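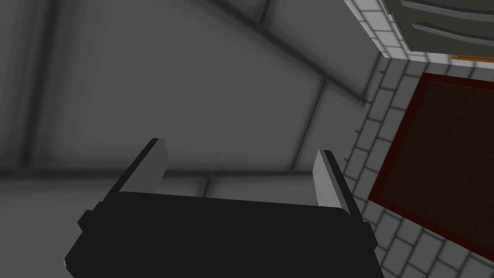 Tipene Lockyer wrote in to say that I had the Dandley bus all wrong last month, and that the early one does still run, only it now leaves from the stop by the chapel. He is right. I went and checked the timetable at Sosby and there it is, in small print under the school services.

So the walk from Dandley to Sosby can be done in a day without a car after all. I did it in December, starting in the dark with a torch and two cheese rolls. The path goes up behind the chapel and follows the wall as far as Donnelly Farm, where the stile has been replaced by a proper gate. After that it is mud for a long way. My boots are the same pair I have had for years and the left one lets water in at the toe.

The map gives the top as 2000 feet, which felt like plenty. There was no view. I ate one roll behind the cairn and came down the Turnine side, where the track is stony and hard on the knees.
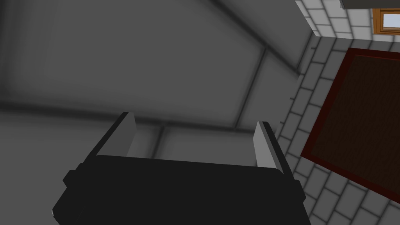 The ford at the bottom was too high to cross, so I went round by the road bridge. That adds a mile and you have to walk on the verge. Cars come down there at 60 and the verge is narrow, so wear something bright if you go that way.

I got to Sosby at ten to four with the cafe already shut. The bus back was on time and I was the only one on it until the hospital. Next time I would go the other way round, with the stony track first while my legs are fresh. Tipene says the ford is usually fine by April. I have also ordered new boots.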